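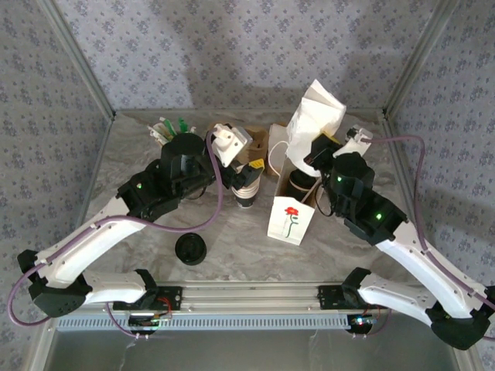

Brostbridge Gift Bag Group
Minutes of the January meeting

Last updated: January, 9.40 pm

Present: Farhad Parsa (chair and minutes) and eleven members. Apologies were received from the Yazdani Hall bookings desk, who had hoped to send someone.

1. Minutes of the last meeting

Agreed, with one correction. The ribbon order was for 2 boxes and had been written down as 2 reels. The boxes have arrived and they are lovely.

2. How we did over the winter

What a season! We packed and handed over 899 gift bags, our best ever, and the last of them went out to the Skesonau estate with an afternoon to spare. Farhad read out three of the thank-you cards. The one from the sheltered flats was passed round twice and is now pinned up by the kettle. The group wanted it minuted that the Skesonau drivers were marvellous, including on the morning when the ring road was shut.

3. What goes in the spring bag

A good long talk on this, and plenty of ideas. It was agreed that the spring bag will hold a small cardboard box of biscuits or fudge, a paper coffee cup with its own lid, and a card. The cup can be filled with wrapped sweets or tea bags, and people can use it for a proper drink afterwards.

Members liked the paper bags with rope handles very much. They stand up on their own while you fill them, which the old flat ones never did, and they feel like a present before you have even looked inside. Agreed to stay with plain white and let the tags bring the colour.

There was some debate about lids. One view was that the lid should go on as soon as the cup is filled. The other was that it should stay off until the box is in the bag, so that the last few sweets can be tucked in on top. The second way was voted through, seven to four, with good humour on both sides. Please put lids down flat side to the table, and well inside the edge, as we lost several under the radiator in the autumn.

4. Packing order

Agreed for the spring sessions:

Box first, standing on its short end against the back of the bag.
Cup next, upright, lid pressed on all the way round.
Card down the side, where it won't bend.
Handles pulled up and tag tied on last.

Anyone who finds a faster way should shout. We changed the order three times last year and it got better every time.

5. Supplies

We have more than 1000 white bags left, so none are needed before summer. Cups are running low. Josturell have offered us a carton of 2000 with lids at the same price as last year, and the meeting was delighted to accept. Farhad to place the order and ask whether they can deliver to the side door.

Tags: the stamp has worn thin on one corner. Two members will carve a new one and bring both designs next time. A request was made for a crocus.

6. Tables

The tables were a great success at the last session and will stay where they are. Tall pots for pens and sticks to go at the back, clear of the elbows of whoever is packing. Scissors have their own tin now, so please use it.

7. Any other business

The primary school would love to help decorate cards. Warmly agreed. Farhad to reply and suggest a morning.

A recipe for the ginger biscuits was asked for again and has been promised again.

The meeting closed at 8.50 pm. Next meeting in February, usual room, cake provided by the lids-on-first party.

Actions

Farhad Parsa: cup order, school reply, cards for the drivers
Tag pair: new stamp designs
Everyone: bring back any spare ribbon

Recent items
Autumn minutes and ribbon accounts
Skesonau delivery round: thank you to our drivers
Directions to Yazdani Hall
How to tie a tag that stays tied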